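# Ticket 912: Stage left monitor cutting out during vocal sets

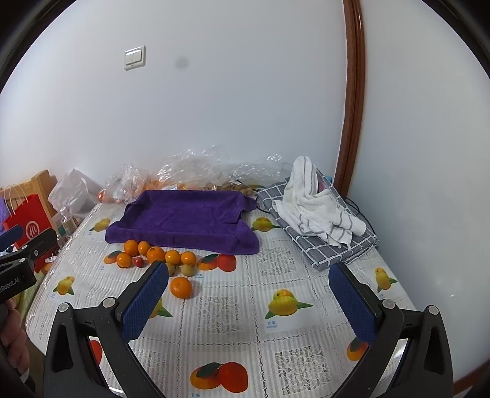 Jornine - 31 Jul 2026

**Opened by:** Ginevra Sorrentino
**Area:** Sound, main room
**Status:** Fixed, one follow-up open

**What's going on**

The vocalist's wedge on stage left drops out for a second or two, comes back, then drops again. It only happened in the second set. First set was clean from top to bottom, and what a set it was! The Rennie Quartet played four ballads in a row and you could hear people breathing between the phrases. Then in the second set the singer lost her monitor in the middle of a verse, turned toward the piano and stayed right on pitch through the whole gap. The audience never caught it. I did, and I'd like it gone before the next vocal night.

Mains were fine all evening. Piano wedge fine. Drummer was on headphones, also fine.

**Setup when it happened**

- Desk: Vonum 40, house scene "Trio + Voice" with the bass channel added by hand
- Monitor send for vocal: aux 2
- Wedge: the older Dunditz, stage left
- Vocal mic: house dynamic, wired
- Cable run: stage box, under the riser, out to the wedge

**Log**

*Entry 1, right after the show.* Played a spoken-word track through aux 2 with the stage empty. No dropouts in ten minutes. Wiggled the connector at the wedge and at the stage box. Nothing. Turned the send up to show level and walked around the stage, still nothing. Went home annoyed.

*Entry 2, next morning.* Swapped the vocal mic and its cable, mostly to be able to cross them off. I sang (sorry to anyone in the office) and the wedge stayed solid. Put the original mic and cable back, same result. The signal light on the vocal channel never went out during the show either, so I'm calling the mic side good.

*Entry 3.* Moved the wedge over to aux 3 on the desk and left everything on the floor alone. Ran a full live recording through it, 40 minutes, the one with the long bass solo that I could happily listen to all day. No dropouts. Moved back to aux 2, ran it again, no dropouts. So either the fault is gone or an empty stage isn't enough to bring it out.

*Entry 4.* This is where it got fun. I asked the upright player to come in early and just play - standing where he stood at the show, which is on the riser, toward the back corner. Third tune in, the wedge cut out! He shifted his weight and it came back. I had him step off the riser and play the same tune from the floor. Solid. Back on the riser, and it cut out again inside a minute.

The first set makes sense now too. He was sitting on the high stool for the ballads, up front. He only moved to the back corner after the break, to make room for the guest tenor.

*Entry 5.* Pulled the front panel off the riser. The wedge cable was running under the back leg, pinched flat between the foot and the stage floor. The jacket looked all right from the top and was split on the underside. Tag on the cable says 2655, so it's one of the long ones from the old room.

*Entry 6.* Ran a new cable around the back of the riser and taped it down, with some slack at the wedge end. Bass player back in the corner, tenor player stomping next to him (his idea, and he gave it everything). Played for most of an hour. Not one dropout. The wedge also sounds clearer in the low mids than it has in a while - I'd gotten used to cutting a little there and I've put the EQ back to flat.

**Cause**

Damaged cable under the riser's back leg. It opened up whenever there was weight on that corner.

**Done**

- Cable 2655 taken out of service and tagged. Please don't put it back on the hook, even if it tests good on the bench. It will.
- New run taped behind the riser
- Scene saved with the bass channel included, as "Trio + Voice + Bass," so it doesn't have to be added by hand anymore
- Aux 2 EQ reset to flat

**Still open**

The piano wedge cable also goes under the riser, on the other side. I looked at it with a flashlight and it isn't touching a leg, but it's close, and the riser gets moved for the big band. I'd like to route it around the back the same way. I can do that before the next soundcheck if someone helps me lift the panel.

**Note for whoever mixes the next vocal night**

Start the vocal wedge lower than you're used to. With the EQ flat it gets loud quickly, and this singer likes to hear the piano more than herself anyway. Give her a good amount of left hand. She'll lean into it and the whole band settles in around her.

- Ginevra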